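December, 5.40 am

Tank at 2695 litres by the dip stick. No rain. Pump pressure held overnight at the house end, so the leak is on the shed line, downhill of the gate valve. I suspected as much in November and should have isolated it then.

Main job was the hot water. The unit has been delivering lukewarm water to the kitchen for a fortnight while the bathroom gets full temperature. Same cylinder, same outlet pipe, so the cylinder is not the fault. Ran both taps with the probe thermometer. Bathroom reached 60 at the basin (the tempering valve is plainly not tempering) and the kitchen levelled off well short of that and stayed there. Shut the cold isolator under the kitchen sink and the hot flow dropped with it. Conclusion: cold is crossing into the hot side through the mixer cartridge. Cheap part, annoying to reach.

Rang Gwion Mostyn at Pornley for a cartridge. He has two sizes and wanted the diameter of mine, which meant taking the mixer apart while he waited on the line. Handle off, grub screw, dome cover, retaining nut. The nut was seized with scale. Soaked it in vinegar on a rag for 25 minutes and it came away with the big shifter and no damage to the chrome. He will put one aside. The seat has a groove worn in it on the cold side. I cleaned it with the green pad and put the old cartridge back with silicone grease so there is at least a working tap. Crossflow is less but still present.

The tempering valve is a separate problem and the more serious one. Sixty at a basin is a scald. It has been in since we bought the place and the strainers have probably never been opened. I have turned the cylinder thermostat no lower, as it needs to stay where it is for bacteria, and put tape across the basin hot tap until the valve is replaced. Rodel Abella holds a licence and I don't, so that one goes to him. Left a message. He is on the Gonden job until the end of the week.

Lunch late. Cold potatoes, the last of the ham.
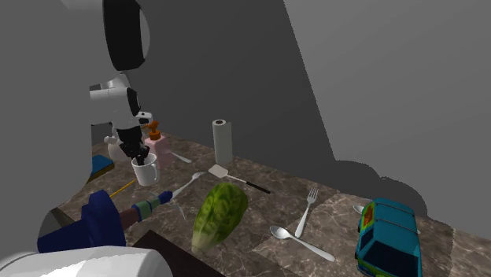

Scale is the cause of most of this. Bore water at this end of Plodunley is hard, and everything it passes through loses a bit of bore each year. The kettle element is white again after one month, the shower rose has maybe half its holes, and the dishwasher leaves a film that people mistake for detergent. The worst of it at sink level is in small openings, so a pump-top soap dispenser, like the pink one with the orange head behind the white mug, would go on my list for a rinse in vinegar along with the tap aerators if it were ever topped up with bore water. Kettle first. One part vinegar to two parts water, boil, stand for an hour, tip, rinse twice. Aerators overnight in the same mix at full strength. Shower rose in a bag with a rubber band.

Priced a softener for the whole house in the Osman catalogue. The small unit handles our flow but wants a drain point and a bag of salt every month or two, and the brine would have to go somewhere other than the septic. The alternative is to put the kitchen on tank water only and leave the bore for the toilet, laundry and garden. That needs a second pressure line of 18 metres from the tank stand, a non-return valve, and a trench past the lemon tree. No salt and no drain. In a dry year it draws the tank down faster than I would like. I will work out kitchen use properly before deciding. Fitted the old water meter to the sink line for this purpose and wrote the starting figure on the cupboard door in pencil.

Afternoon on the shed line. Closed the gate valve at 2.15 and the pump stopped cycling, which confirms the location. Walked the run with the steel rod. Ground is soft beside the second strainer post, green couch in a patch the size of a door when everything near it is brown. Dug down to the pipe and found a barbed joiner with one clamp rusted through. Cut it out, squared both ends, and fitted a compression coupling from the box under the bench. Opened the valve slowly. No weep at either nut. Left the hole open so I can check it in the morning before backfilling.

Pump started once between four and six, which would be the trough.

To do:

- pick up cartridge from Pornley, take the old O-rings to match
- chase Rodel re tempering valve, ask what he charges for travel
- read sink meter same time each day
- stainless clamps, not the plated ones
- backfill at post two
- leave tape on basin tap

Wind has gone around to the south. Shut the louvres at eight. Hands smell of vinegar.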